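Holtton: a short guide to the suburb

Residents' newsletter, 2022-03-31

Every spring we run a page on one of the places our readers live in or are thinking of moving to. Last time it was Agyeman. This time it is Holtton, the suburb on the east side of the river, past the rail yards.

Where it is

Holtton sits between Agyeman to the north and the Rirnano hills to the south. The river is its western boundary and the old quarry road is the eastern one, although people on the far side of the quarry road usually say they live in Holtton too. The county treats the quarry road as the line, so houses across it get a different trash day and vote at a different polling place.

The center of the suburb is 10 miles from downtown. By car that can take 20 minutes early in the morning and twice that at rush hour, mostly on account of the single bridge. Bus 8 crosses the same bridge and stops at the library, the high school and the shopping center. Bus 114 stays on the east side and connects Holtton with Agyeman. It does not run late in the evening.

How it got its name

The name comes from a farm that covered most of the flat land by the river. The farm was sold off in pieces, and the first streets were laid out along its old fence lines. That is why Mill Street bends twice for no reason a driver can see. The farmhouse is gone. Its barn stood until a storm took the roof off, and the stone footings can still be found behind the tennis courts.

There have been two attempts to change the spelling to a single T. Both failed. The post office accepts either one.

Housing

Most of the houses near the river are small, one-story places on wide lots. They were built for rail workers, and many have been added onto at the back. Further up the slope the streets are newer and the lots are narrower. There are apartments around the shopping center and along Bridge Street, and a new building of 700 units is planned for the former lumber yard. The planning office has not given a start date.

Buyers should check the flood map before making an offer on anything west of Mill Street. The map was redrawn in September, and several blocks that used to be outside the flood zone are now inside it. Your insurance agent can look up an address. Sellers are supposed to tell you, but it is worth asking.

Shops and food

The shopping center has a supermarket, a pharmacy, a hardware store and a bank branch. Bridge Street has the older shops, including a shoe repair counter and a bakery that closes when it sells out – usually before lunch. Parking behind Bridge Street is free for two hours. There are a few places to sit down for breakfast, and the diner by the bus stop opens the earliest.
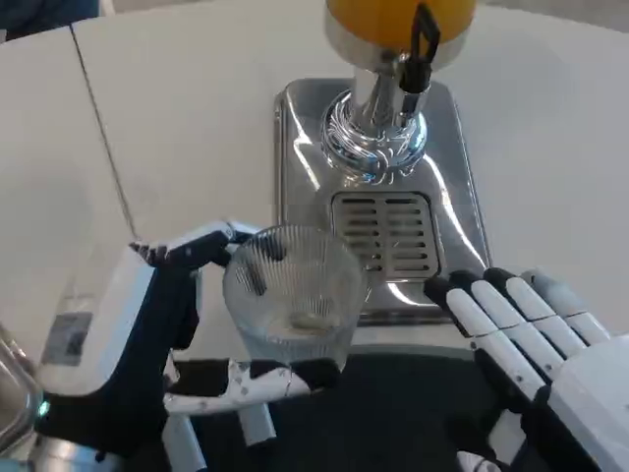
Schools and library

Holtton has two elementary schools and one high school. The line between the two elementary schools runs down Orchard Avenue, and brothers and sisters can be kept together if a family moves across it during the school year. Middle school students go to Agyeman on the 114 bus or on the district's own bus, depending on the address.

The library is next to the high school and shares its parking lot, so it is best avoided right after the last bell. It has a local history shelf with copies of the farm survey and the early street plans. Yayra Atinga looks after the shelf and would like to hear from anyone who has photographs of the barn.

Parks and walking

The river path runs the full length of the suburb and is paved as far as the boat ramp. After that it is gravel, and the low section by the reeds can be muddy well into spring. Nomen Park, at the top of the slope, has the playground, the tennis courts and a view across to the rail yards. Dogs have to be on a leash everywhere except the fenced field at the south end.

Corrections and additions

Mark Anthony Malabanan put this page together and will pass along any corrections. Leave a note for him at the library desk. The next guide will cover Rirnano, and we are still looking for someone who knows the hill roads well enough to check the map.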